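Piltex marble-look contact film, 42 dollars a roll

Bought two rolls in May to cover a benchtop the colour of old teabags. The colour is lovely, a soft white with marble veining that fools visitors until they put a mug down and hear the thunk. 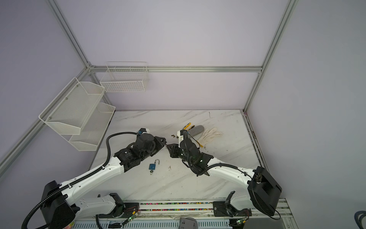 Corners are where your weekend goes. The instructions allow seven minutes for the lot, and I spent longer than that finding the edge of the backing. Borrow a hair dryer and ignore the squeegee supplied, which has the stiffness of a lasagne sheet.

Three stars. Would buy again, grumbling.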